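Bornham Computer Reuse Group
Minutes of the February meeting

The meeting opened at 7:05 in the evening, a little later than planned, as the kettle had only just boiled and it seemed unkind to start without it. Yeison Palomino took the chair and welcomed everyone warmly, especially the two new faces from the Godoy Street end of town. The minutes of the previous meeting were read and agreed, with one spelling corrected.

1. Matters arising
The extra shelf in the store room is up and level. Thanks were passed on to all who held the other end of it. The sign for the front door has been ordered again, this time with the right opening hours on it.

2. Desktops for the Vista learning center
Yeison reported that the Vista order stands at 52 desktops, of which 13 are finished, labeled and waiting on the shelf. He was pleased with the pace but would like us to be a good deal further along before the spring, and there was a kind but lively conversation about where the time goes. Most people felt it goes on opening a case, finding something missing, and closing it up again to wait. It was agreed that from now on every tower is laid on its side and the side panel taken off before it gets a place in the queue, so that whoever picks it up next can see what they have.
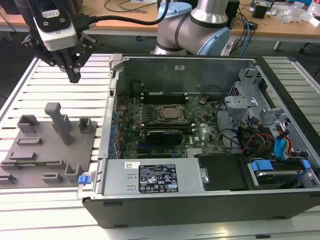
Several members asked for the inside check to be written down in plain words, and after some back and forth the following was agreed. Look for the processor and its retention bracket first, then the memory slots, then any card fitted in the expansion slots, and last of all the power supply, where the label should be copied onto the job sheet in full. The green boards all look much alike by the end of an evening – Yeison admitted to having written up the same machine twice – so the job sheet stays with the case at all times and does not go for a walk to the tea table.

There was a question about whether to pull the cards out as a matter of course. It was felt that a card should stay where it is unless the learning center has asked for it to be removed, and their list doesn't mention cards at all. Yeison will ask them.

3. Cables and drive bays
This took longer than anyone expected, and the chair was very patient. Some of us like to tuck the power leads away as soon as the case is open, and others would sooner leave them loose until the drive is in. We settled on leaving them loose. Colored tabs and latches are to be left on the machine and never put in the odds and ends tin, where we found a sad little heap of them last month.

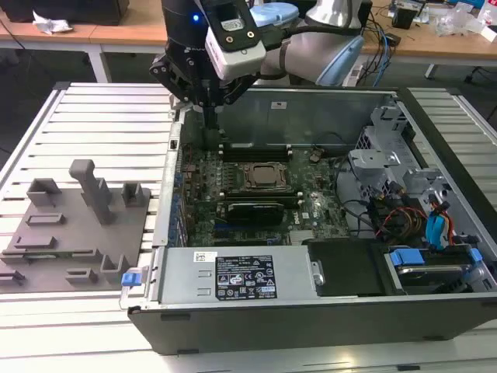
Dell tower with the side panel off, showing the drive cage and power cables.

4. Money
The balance is $303. A bill of $100 from Nokden for replacement drives was approved for payment, with thanks to them for delivering to the door. A request for a second set of small screwdrivers was also approved, up to whatever the shop on the corner is charging.

5. Any other business
Please put screws in the lidded pots, one pot to a machine. Side panels should be stacked against the far wall with a sheet of cardboard between them. Someone has left a very nice green scarf on the hooks and it would like to go home.

Actions
Yeison to write to the Vista learning center about cards.
Yeison to type up the inside check and pin a copy by the door.
All to bring any spare lidded pots.

The meeting closed at 8:40, with thanks to everyone who stayed on to wash the cups.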